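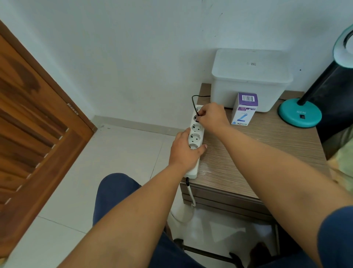
협탁 왼쪽 가장자리의 흰색 멀티탭. 검은 플러그는 먼 쪽에서 두 번째 구멍.

작업 노트, Stulldale 공방
2026년 2월 26일
쓴 사람: Jonalyn Samonte
읽을 사람: Ramil, Rhea, 그리고 나중의 나

Woltum 리드 오르간(페달로 바람을 만드는 것). 바람통 새 천 붙이기 다음 날부터의 기록.

어제 저녁에 쓴 메모를 읽어 보니 글씨가 너무 급해서 나도 절반밖에 못 읽는다. 그래서 오늘은 천천히 쓴다. 한국어로 쓰는 것은 아직 시간이 걸리지만, 이 노트는 한국어로 하기로 했으니까 계속 한국어로 한다. 틀린 말이 있으면 Rhea가 연필로 고쳐 주세요. 볼펜으로 고치면 원래 무엇을 썼는지 볼 수 없어서 공부가 안 된다.

바람통

큰 바람통의 천은 잘 붙어 있다. 모서리를 손톱으로 살살 밀어 보았는데 움직이지 않는다. 아교가 천 밖으로 조금 나온 곳이 있지만 보기에만 나쁘고 접히는 데에는 걸리지 않는다. 처음에는 젖은 헝겊으로 닦으려고 했다가 그만두었다. 아교는 물과 열을 만나면 다시 풀린다. 나중에 누가 이 천을 다시 떼어야 할 때는 고마운 성질인데, 지금은 건드리지 않는 것이 맞다고 생각한다.

경첩 쪽은 문제가 있다. 접히는 안쪽에서 천이 한 번 울었다. "울다"라는 말을 천에도 쓴다는 것을 Rhea에게 배웠다. 주름이 생긴 것을 운다고 한다. 아주 좋은 말이다. 어쨌든 경첩 쪽 천이 울었고, 바람통을 다 닫으면 그 주름이 두 겹으로 겹쳐서 판이 끝까지 닫히지 않는다. 틈이 2 mm 정확히 남는다. 틈 게이지로 쟀고, 자리를 바꾸어 다시 재도 같은 값이었다.

Ramil은 이 정도는 쓰면서 길이 든다고 한다. 나는 잘 모르겠다. 옛날 천을 떼어 냈을 때 경첩 쪽에 가는 나무 조각이 하나 끼어 있었는데, 그것이 공장에서 넣은 것인지 예전 수리한 사람이 넣은 것인지 우리가 정하지 못했다. 만일 공장에서 넣은 것이면 천이 접힐 공간을 만들기 위한 것이고, 그러면 우리가 그것을 빼고 붙인 것이 잘못이다. 나무 조각은 버리지 않았다. 봉투에 넣고 "경첩, 저음 쪽"이라고 써서 서랍에 두었다. 봉투를 옮기는 사람은 여기에 써 주세요.

작은 바람통(발로 밟을 때 움직이는 쪽)은 아직 옛날 천이다. 왼쪽은 빛에 비추면 바늘구멍 같은 것이 많이 보인다. 특히 접힌 선을 따라서 별처럼 보인다. 오른쪽은 훨씬 상태가 좋은데, 한쪽만 새 천을 하면 밟는 느낌이 왼발과 오른발이 달라질 것이다. 그래서 양쪽을 다 바꾸자고 의견을 적어 둔다. 천이 모자랄 수 있다. Rafferty에 남은 두루마리를 펴서 재 보아야 한다.

Rafferty 천에 대한 불평을 하나만 쓴다. 고무를 먹인 면천인데, 지난번 것보다 뻣뻣하다. 같은 이름으로 팔고 같은 색인데 손에 잡으면 다르다. 전화로 물어보았더니 바뀐 것이 없다고 대답했다. 우리 서랍에 지난번 조각이 있으니까 나란히 놓고 같이 접어 보았다. 새것이 더 빨리 펴진다. 스프링을 약하게 할 필요가 생길 수 있다. 아직 스프링은 손대지 않음.

공기 새는 시험

판을 덮고 나사를 순서대로 조였다. 순서는 가운데에서 시작해서 바깥으로, 한 번에 다 조이지 않고 돌아가며 조금씩. 저번에 Arnel이 한쪽 끝부터 조여서 판이 휘었고 가죽 패킹에 자국이 남았다. 탓하려고 쓰는 것은 아니다. Arnel도 자기 이름으로 쓰라고 했다.

건반은 아무것도 누르지 않고, 스톱은 모두 닫고, 바람통을 끝까지 당긴 다음에 손을 놓고 돌아오는 시간을 보았다. 천천히 돌아오면 좋은 것이고 빨리 돌아오면 어디선가 샌다. 오늘은 어제의 임시 천보다 눈에 띄게 느리게 돌아왔다. 하지만 끝에 가까워지면 갑자기 빨라진다. 이것은 이상하다. 바람통이 열려 있을 때보다 거의 펴졌을 때 새는 것이 크다면, 펴진 모양일 때만 벌어지는 곳이 있다는 뜻이다. 나는 모서리의 삼각형 덧댐을 의심한다. Ramil은 안전 밸브의 가죽을 의심한다.

담배 연기로 찾는 방법은 옛날 책에 나오지만 공방에서는 안 한다. 얇은 종이 띠를 막대 끝에 붙여서 틈을 따라 움직였다. 모서리 세 곳에서는 종이가 가만히 있었다. 저음 쪽 앞 모서리에서 종이가 안으로 조금 빨려 들어갔다. 그런데 안전 밸브 쪽에서도 조금 빨려 들어갔다. 그래서 두 사람 다 조금씩 맞았다. 점심은 각자 냈다.

안전 밸브를 열어 보니 가죽 표면이 반들반들하고 딱딱하다. 손톱으로 누르면 자국이 그대로 남는다. 이런 가죽은 살릴 수 없다고 배웠다. 새 가죽을 붙일 때는 털이 있는 부드러운 면이 구멍을 덮게 한다. 저번에 내가 거꾸로 한 적이 있으니까 굵게 써 둔다. 부드러운 면이 구멍 쪽.

리드

리드를 꺼내는 것은 오후에 했다. 고리 달린 공구로 끝의 홈을 걸어서 곧게 당긴다. 비틀면 안 된다. 꺼낸 것은 번호를 쓴 골판지 칸에 순서대로 넣었다. 골판지는 Rhea가 만들어 준 것인데 칸의 깊이가 좋아서 리드가 서로 부딪치지 않는다.

대부분은 먼지만 있었다. 혀(얇고 떨리는 부분을 이렇게 부르기로 했다) 밑으로 종이를 넣어서 빼는 방법은 이제 안 쓰기로 한다. 종이가 혀를 들어 올려서 휘어진 모양이 바뀌면 소리가 늦게 난다. 부드러운 붓으로 뿌리에서 끝 방향으로만. 끝에서 뿌리 방향으로 붓질하면 털이 혀 밑에 걸린다.

33번 리드는 소리가 없다. 처음에는 먼지인 줄 알았는데 붓질을 하고 나서도 없다. 밝은 등 밑에서 확대경으로 보면 뿌리 가까이에 가는 선이 있다. 긁힌 선인지 금인지 구별하기 어렵다. 손가락으로 혀를 아주 조금 튕기면 옆의 것은 맑게 울고(이번에는 소리가 운다) 33번은 나무를 치는 것처럼 짧게 끝난다. 나는 금이라고 본다. 금이 간 리드는 땜을 해도 오래 못 간다는 것이 Craig Carnegie의 의견이고, 그분은 이 일을 나보다 훨씬 오래 했다. 같은 음을 다른 폐기 악기에서 찾아 달라고 편지를 보냈다. 편지에는 리드의 길이와 폭과 홈의 모양을 종이에 대고 연필로 본떠서 같이 넣었다. 답은 아직 없음.

조율에 대해서. 이 악기는 전체가 지금 쓰는 표준음보다 조금 높다. 주인에게 물어보아야 한다. 교회에서 다른 악기와 같이 쓸 것이면 내려야 하고, 집에서 혼자 칠 것이면 나는 그대로 두고 싶다. 음을 올릴 때는 혀의 끝을 긁어서 가볍게 하고, 내릴 때는 뿌리 쪽을 긁어서 약하게 한다. 어느 쪽이든 쇠가 줄어드는 일이고 다시 붙일 수 없다. 한 음씩 맞추는 것은 괜찮지만 모든 음을 내리는 것은 모든 리드의 뿌리를 약하게 하는 것이니까 마음이 무겁다. Arnel은 내가 너무 조심한다고 한다. 맞을 수도 있다.

건반과 밸브

건반 밑의 밸브(긴 나무에 펠트와 가죽을 붙인 것)는 전부 빼지 않고, 소리가 멈추지 않던 것만 뺐다. 가죽에 벌레가 먹은 작은 길이 있었다. 벌레가 가죽은 조금 먹고 펠트를 많이 먹었다. 펠트가 얇아지니까 나무가 기울고, 기울어지니까 한쪽이 샌다. 순서를 이렇게 써 두면 나중에 다른 악기에서도 먼저 펠트를 볼 것이다.

새 펠트는 Desden 것. 두께가 고르고 자를 때 실이 안 풀린다. 색이 너무 밝은 초록이라서 악기 안에서는 조금 우습게 보이지만 뚜껑을 닫으면 보는 사람이 없다. 아교는 나무 쪽에만 바르고 펠트에는 바르지 않는다. 펠트가 아교를 빨아들이면 딱딱해져서 닫힐 때 딱 소리가 난다. 붙인 다음에는 평평한 유리 위에 놓고 가벼운 추를 올렸다. 무거운 추를 올리면 펠트가 눌려서 또 같은 문제가 된다.

안내 핀은 조금 녹이 있다. 기름은 절대로 쓰지 않음. 기름은 나무로 들어가고, 먼지를 잡고, 몇 해 뒤에 풀처럼 된다. 핀을 마른 천으로 문지르고 흑연을 아주 조금 묻혔다. 손이 까맣게 되어서 흰 건반을 만지기 전에 씻으러 갔다 왔는데 그래도 한 건반에 회색 지문이 남았다. 젖은 면봉으로 지웠다. 지운 건반은 가온다 바로 위 레.

건반 윗면은 상아가 아니고 셀룰로이드 같다. 시험하려고 뜨거운 바늘을 대는 사람이 있다고 들었는데 셀룰로이드는 불이 잘 붙는 재료이니까 하지 말 것. 밝은 빛에 줄무늬가 너무 규칙적이면 그것으로 충분하다.

아교 냄비

아교는 아침에 물에 불려서 점심 전에 중탕으로 녹였다. 오늘 것은 좀 묽었다. 붓을 들었을 때 끊어지지 않고 실처럼 내려와야 하는데 방울로 떨어졌다. 뚜껑을 열고 조금 두었더니 좋아졌다. 너무 뜨겁게 하면 힘이 약해진다고 하고 냄새도 심해진다. Rhea가 옆방에서 문을 닫았다.

남은 아교는 작은 병에 담아 냉장고 아래 칸에 넣었다. 먹는 것과 같은 칸에 두지 말라는 말이 있었으니까 병에 크게 "아교"라고 썼다. 꿀처럼 보인다. 곰팡이가 보이면 아까워하지 말고 버린다.

겉 나무

겉은 호두나무이고 위에 검게 된 옛날 셸락이 있다. 뒤쪽 아래 안 보이는 곳에 알코올을 면봉으로 대니 금방 끈적해졌다. 그러니까 셸락이 맞다고 본다. 다 벗기는 것은 반대한다. 악보대의 조각 사이에 낀 검은 것은 때도 있지만 오래된 그림자 같은 것이기도 해서, 다 없애면 새로 산 가구처럼 보일 것이다. 마른 붓으로 먼지만 먼저 털고, 주인이 와서 보고 정하기로 한다.

왼쪽 촛대 받침은 나사 구멍이 커져서 흔들린다. 성냥개비를 넣는 것은 빠르지만 다음 사람이 욕을 한다. 구멍을 깨끗하게 넓히고 같은 나무로 심을 박아서 다시 뚫자. 결 방향을 판과 맞출 것.

악보대 뒤에서 종이가 하나 나왔다. 찬송가 제목들을 연필로 적은 목록인데, 몇 개는 줄을 그어 지웠다. 뒷면에는 July라고만 쓰여 있고 해는 없다. 비닐에 넣어서 주인에게 돌려줄 상자에 두었다. 이런 것을 찾으면 일을 잠깐 멈추고 읽게 된다. 지운 노래는 어려워서 지운 것인지 이미 불러서 지운 것인지 오래 생각했다.

무릎 레버

오른쪽 무릎 레버(소리를 크게 하는 것)는 움직이지만 돌아올 때 늦다. 축에 감긴 가죽 와셔가 부풀어 있다. 얇게 깎았더니 이번에는 덜컹거린다. 다시 만들어야 한다. 깎기 전 두께를 안 재고 깎은 것은 내 실수다. 왼쪽 레버의 와셔를 먼저 재고 그것과 같게 만든다.

다음에 할 일

경첩의 나무 조각: 다른 Woltum 악기의 사진이나 수리 기록이 있는지 Craig에게 같이 물어보기. 33번 편지에 쓰는 것을 잊었다. 엽서로 따로 보낸다.
저음 쪽 앞 모서리: 삼각형 덧댐을 한 겹 더 붙이지 말고, 떼고 다시. 겹치면 또 접히지 않는다.
안전 밸브 가죽: 자르는 것은 Ramil, 붙이는 것은 나.
작은 바람통: Rafferty 두루마리 길이를 재고 결정.
주인에게 물을 것: 음 높이, 겉 마감, 어디에 놓고 칠 것인지(난방기 옆이면 꼭 말려야 한다. 아니, "말려야"는 건조한다는 뜻도 되니까 다시 쓴다. 난방기 옆이면 못 하게 해야 한다).
왼쪽 무릎 레버 와셔 두께 재기.

Ramil이 나중에 덧붙임: 나무 조각은 공장 것 같음. 톱 자국이 바람통 갈비대의 톱 자국과 같은 간격. 서랍에서 꺼내 보고 다시 넣었음. 봉투는 그대로 같은 서랍.

Jonalyn: 읽었음. 그러면 경첩 쪽은 다시 떼어야 한다. 내일 아교 냄비를 일찍 올린다.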